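Ticket: Giveaway entry form closing early
Opened by: Anqi Xiong
Opened: Thursday, December 7, 2023
Status: Solved

I run a teaching resources blog and use the Natik plugin for giveaways. The entry form on my current post shows "This giveaway has ended" although it has 2 days left. Readers have started emailing me. It worked fine in July.

What I've tried: cleared the cache, turned the plugin off and on, checked the end date. No change.

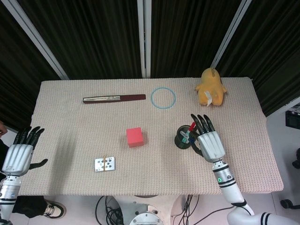
Soft toy, red cube and blue ring on the table

Reply from Ross, Natik support

Your end date is correct. The form has an entry limit of 200, copied over from the Brositz template, and it shows the same message when the limit is reached. Go to Form, Limits and set it to 4000 or leave it blank. Existing entries are kept.

Reply from Anqi Xiong

Set it to 4000 and the form is open again. Could the message be different for a full form? Please close.

Ross: Passed on as a request. Closing.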